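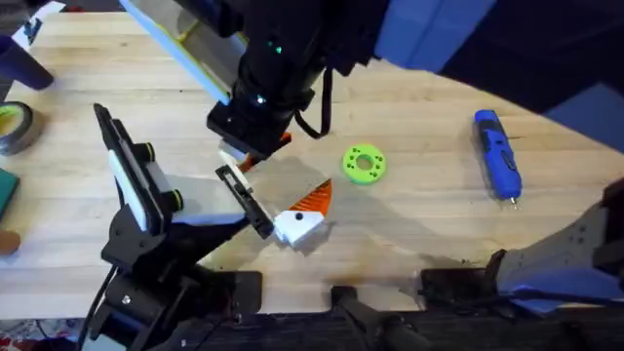

*White block, orange ridged wedge, green ring, blue cordless screwdriver. A small job on a wooden bench.*

I have been told for years that everything I own can be fixed. The Griltora repair evenings say so on their flyer, and the people at Voncombe Tool Library say so when I hand over my deposit. I'd like to believe them. I own a cordless screwdriver much like the blue one up there, and I have used it mostly to open things I then couldn't close.

My doubt is about the parts more than the tools. The Dilen desk fan I took apart this winter came with a parts sheet listing 297 separate items, and the one I needed, a plastic spacer, wasn't sold on its own. It came in a kit with a motor. The kit cost more than the fan.

The usual answer is to print one. Fine, but print it from what? Somebody has to measure the old spacer, which in my case was in 2 pieces and had lost a sliver down the laundry sink. My first attempt was too tight and my second rattled. Montoya, the shop that printed them, charged me for both, and I can't say I blame them. 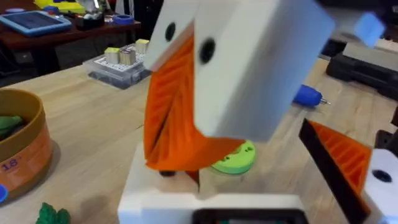
*The ridged orange piece narrows to a point beside the green disc.*

I do like the colours. Orange, lime green and white are easy to tell apart on a pale bench, and I wish the makers of household goods would take the hint. Every part in my fan was the same grey. I laid them out on a tea towel in the order they came off, and the cat took care of the order.

Bright plastic doesn't tell you whether a thing will last through a summer, though, and this is where the repair crowd loses me. Griltora's noticeboard claims 1148 items mended. I asked how many were still working a year on and was told they don't follow up. To my mind a kettle that boils once on a Tuesday night and dies by the weekend should come off the tally.

I'm still going to the next evening. The fan is in a box in the hall with both bad spacers, and I've borrowed a pair of calipers.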